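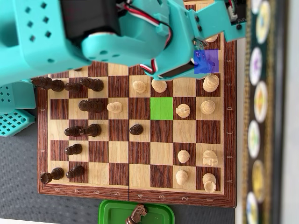
Joris Willems fragt, ob man eine Partie über mehrere Abende auf dem Klappbrett stehen lassen kann oder ob man sie jedes Mal abbauen muss, und woran man nach dem Umfallen von Figuren erkennt, was wohin gehört.

Service > Schach > Klappbretter aus Holz > Häufige Fragen

Kann eine Partie stehen bleiben?

Ja. Das Brett sollte dann auf einer ebenen Fläche liegen und ganz aufgeklappt sein. Zum Verschieben fassen Sie es mit beiden Händen unter den Hälften an, quer zum Scharnier. Wer es nur an einer Seite anhebt, knickt es in der Mitte ein, und die Figuren rutschen zur Fuge. Notieren Sie die Stellung vorher auf einem Zettel.

Figuren sind umgefallen. Wie stelle ich die Stellung wieder her?

Jede Figur wird auf dem Feld aufgerichtet, auf dem ihr Fuß liegt. Liegt sie über zwei Feldern, hilft nur die Mitschrift oder die Einigung der Spieler. Auf dem Brett oben liegen zum Beispiel dunkle Bauern auf a7, b7 und c7. Diese drei Felder gehören zur Grundstellung, da ist die Sache einfach. Der helle Bauer auf d5 steht weit vorn, ein solcher Stein lässt sich ohne Mitschrift kaum wieder zuordnen, wenn er einmal vom Brett gerollt ist.

Wie schreibe ich eine Stellung auf?

Erst Weiß, dann Schwarz, jeweils Figur und Feld: Ta1, Sb1, Dd1, Ke1, Ld2. Bauern nur mit dem Feld: a2, b2, e3, e4. Zuletzt, wer am Zug ist und ob noch rochiert werden darf. Das Rochaderecht wird am häufigsten vergessen.

Zwei weiße Bauern auf der e-Linie, geht das?

Das geht. Ein Bauer wechselt die Linie, wenn er schlägt. Man spricht dann von einem Doppelbauern.

Wie herum liegt das Brett richtig?

Jeder Spieler hat rechts unten ein helles Feld. Die Buchstaben laufen am Rand vor den Spielern entlang, die Zahlen an den beiden anderen Rändern. Von der Seite betrachtet liegt a1 also rechts unten, wenn Weiß rechts sitzt. Die weiße Dame beginnt auf d1, der weiße König auf e1.

Hilde De Haan wollte wissen, ob man auch ohne Koordinaten am Rand auskommt. Zum Spielen ja, zum Mitschreiben wird es für Anfänger mühsam.

Wie groß sind die Figuren beim Modell Bamport?

Der König ist 97 mm hoch. Der komplette Figurensatz wiegt 719 g ohne Brett. Die Figuren haben Filz unter dem Fuß.

Passen die Figuren in das zusammengeklappte Brett?

Beim Bamport ja, beim Etotetti nein. Das Etotetti ist flacher und wird mit einem Stoffbeutel geliefert. Legen Sie beim Bamport zuerst die großen Figuren ein und füllen Sie mit den Bauern auf. Wenn der Deckel federt, liegt ein König quer. Nicht zudrücken.

In der Mitte ist eine Linie zu sehen. Ist das ein Mangel?

Nein, dort stoßen die beiden Hälften aneinander. Ein schmaler, gerader Spalt ist bei Klappbrettern normal. Lassen sich die Hälften nicht mehr auf gleiche Höhe bringen, schicken Sie uns bitte ein Foto der Unterseite mit dem Scharnier.

Wie wird das Holz gereinigt?

Mit einem trockenen Tuch. Bei Fingerabdrücken darf das Tuch leicht feucht sein, danach gleich trocken nachwischen. Kein Glasreiniger, kein Scheuermittel. Den Filz unter den Figuren nur abbürsten.

Das Brett hat sich verzogen. Was tun?

Aufgeklappt auf einen Tisch legen und 24 Stunden im Zimmer ruhen lassen, fern von Heizung und Fenster. Leichte Wölbungen gehen oft von selbst zurück. Beschweren bringt wenig und drückt Spuren in den Rand.

Eine Figur fehlt. Gibt es Ersatz?

Einzelne Figuren liefern wir für Bamport und Etotetti nach, Bauern auch zu zweit. Der Preis beträgt 9 Euro pro Figur, Versand inbegriffen. Geben Sie bitte Modell, Farbe und Figur an. Neues Holz kann etwas anders im Ton sein als das alte. Für das frühere Modell Thái haben wir keine Einzelteile mehr.

Muss eine verlorene Figur ersetzt werden, damit man weiterspielen darf?

Zu Hause genügt ein Knopf oder eine Münze. Auf einem Turnier fragen Sie den Schiedsrichter.

Stand dieser Seite: 8. März 2025

Diese Website verwendet Cookies, um den Warenkorb zu speichern. Einstellungen ändern | Einverstanden

© 2025 Drornano Spielwaren | Kontakt | Nach oben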